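How a Robot Learns to Tidy a Table

The Stindport robotics club is for pupils in years five to eight. This year the members are taking part in a competition called Drinoris. Every team gets the same job: make a robot clear small things off a table. This page explains how a robot does that job, and why it is harder than it sounds.

When you tidy a table, your eyes find a thing, your brain decides what it is, and your hand picks it up. A robot has to do the same work in separate steps.

Step one is seeing. The robot has cameras. One looks down at the whole table. Others are fixed near the grippers, which are the robot's hands. A camera does not know what a jar is. It only records dots of colour. A computer program called a model looks for patterns in the dots and makes a guess.

Step two is choosing. The program picks one thing to move first. If two things overlap, it may be better to start with the one on top.

Step three is gripping. Each gripper has two fingers. They open wide, move down and close. A hard jar keeps its shape when squeezed. A wrapper changes shape, so the fingers have to close in the right place.

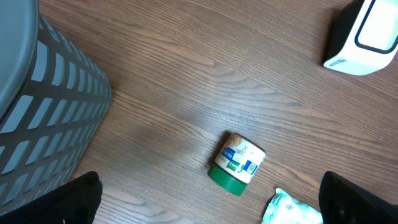
A small jar with a green lid, lying between the open fingers.

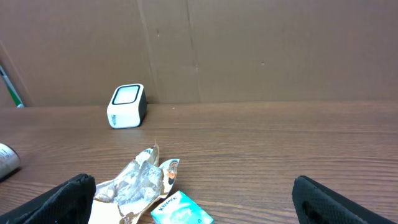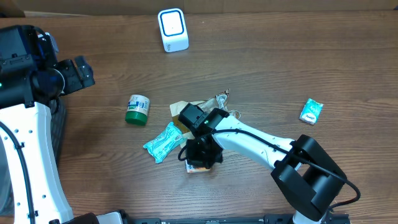

Two arms share the table. One gripper is over the crumpled brown paper or wrapper.
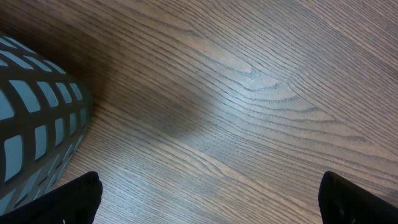

Step four is letting go. The arm moves to the place where the thing belongs, and the fingers open. If they open too early, the thing lands in the wrong spot.

The club's program is called Plelska. It learns by copying. A member steers the arms by hand controls while the computer saves every movement. One saved turn is called a demonstration. The members recorded 82 demonstrations before the first test. In that test the robot made 51 tries at picking something up, and 12 of them failed. Most failures were with soft things.

The club then recorded more demonstrations using only wrappers and packets. Things were put down in a new position each time. If a packet always lies in the same spot, the program may learn the spot and not the packet.

Shiny surfaces cause trouble too. Light bouncing off a table makes a pale patch, and a program can mistake a pale patch for an object. Moving a lamp can change the result.

In the competition each team has 10 minutes. A thing counts only if it is put in the correct place and stays there. The next round is in July, at the Saraç hall.

Words to know

Gripper: the part of a robot that holds things.
Model: a program that has learned from examples.
Demonstration: one recorded turn of a person doing the job.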